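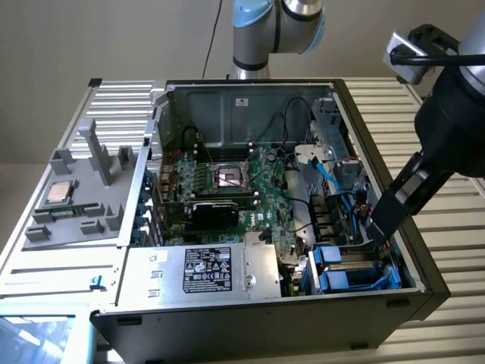
Desktop tower, side panel removed.

Preparing a Low-Budget Feature for Festival Delivery

The steps below start from a locked cut and a finished mix. They were written for the delivery of Loketti, directed by Fotini Antoniadis, and apply to most features shot and finished at 24 frames per second. If your film was shot at 25, settle the frame rate question with the mixer before reading further.

1. Confirm the lock

Export a reference file with burned-in timecode and send it to the director, the mixer and the colorist. Each one replies in writing with the first and last frame of picture. On Loketti the mixer, Apostolos Spanos, was working from a cut that ran 4 frames longer in reel two. It took an afternoon to trace and would have been visible in every dialogue scene after it.

2. Collect the elements

You need the graded picture as an image sequence, the 5.1 mix as six separate mono files at 48 kHz, the subtitle file and the end credits. Put them in one folder with no spaces in any file name. Check the subtitle file by line count against the editor's list. Ours had 1430 lines, and the first export had dropped the last page.

3. Set the aspect ratio

Choose flat or scope. Do not stretch a 16:9 picture to fill a flat container. Leave narrow black bars at the sides and note this on the delivery sheet – projectionists will ask.

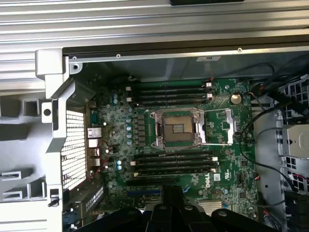
GOMBRIDGE, October 2026

4. Encode the package

Load the image sequence and the six audio files into your encoding software. Assign channels in this order: left, right, center, LFE, left surround, right surround. A swapped center and right channel is the most common fault we see in packages made at home, and it is easy to miss on headphones.

Leave encryption off unless the festival asks for it. An encrypted package needs a key for each server, and a key with the wrong time window will stop a screening. Set the bit rate to the festival's stated limit or just under. Our finished package came to 155 GB, which left no room on the drive we had planned to use.

Encoding is slow on an ordinary computer. Start it in the evening and turn off sleep mode and automatic updates.

5. Name the package

Follow the digital cinema naming convention. The name carries the title, content type, aspect ratio, language, territory, audio format, resolution and date. Ikechukwu Ekpo keeps ours in a spreadsheet so that each new version gets its own name. Never reuse a name for a corrected version. The server may treat it as the old one.

6. Check it in a theater

Book a room with a real cinema server. We use the small screen at the Zervas, which charges 700 for a morning. Watch the whole film. Sit two thirds of the way back for the sound, then move to the front row for the last reel and look for banding in dark shots.

Write down the timecode of every fault. Do not stop playback to discuss it.

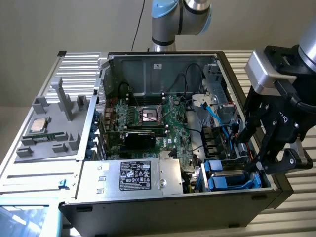
The case on its side, seen with the interior facing up.

7. Copy and ship

Format the drive as the festival specifies, usually ext2 or ext3. Copy the package, then run a hash check against the original. Label the drive itself as well as the box with title, running time, contact name and phone number.

Make a second drive and keep it at a different address. Fouad Daher handles shipping for Jevunex and sends both drive and power cable by courier, with a return label inside the box.

Keep the image sequence and the mono audio files after delivery. A distributor will want a 25 frame version sooner or later, and it should be made from these files – never from the compressed package.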